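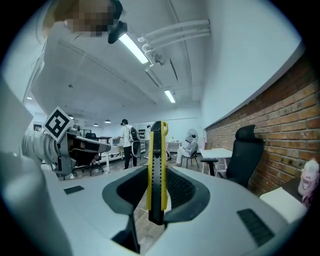 Yellow and black utility knife, held upright.

About us

Stidside is a small restaurant and private dining business run by Kirstin Leckie. We opened with one dining room and a short menu, and we still work that way. The kitchen cooks a set dinner four nights a week and lunch on Sundays. On other days the room can be booked for private parties.

Kirstin trained in hotel kitchens and spent several years cooking at Jovero before taking on the lease. She writes the menus herself. They change when the suppliers' lists change, so what you see online may differ slightly from what you are served. There is always a fish course, a meat course and a full vegetarian menu. Please tell us about allergies when you book.

Our bread comes from Tawfik, two streets away, and is collected each morning. Vegetables are mostly from growers within an hour's drive. We buy whole lamb and pork and use all of it over the week – the Sunday pies are where a lot of it ends up.

The wine list is kept by Lukus, an independent merchant we have bought from since we opened. It runs to 400 bottles in the cellar and leans towards smaller producers in Spain, Portugal and the south of France. Eight wines are poured by the glass. If you would like to bring your own bottle, corkage is £5 on weekday evenings.

Private dining

The upstairs room seats up to 600 guests a month across lunches, dinners and wine tastings. It has its own bar and a separate entrance from the yard. Menus for private bookings are agreed two weeks ahead and we ask for a deposit to hold the date. We also cook off site for weddings and company events – the van carries its own ovens, so we only need power and water.

Working here

Everyone in the kitchen and front of house is paid for the hours they work, and tips are shared equally between the whole team. We take on two apprentices each February. Letters from people without restaurant experience are welcome.

Bookings for spring open on Mon 27 January at noon. Gift vouchers can be bought at the bar or by phone and are valid for a year.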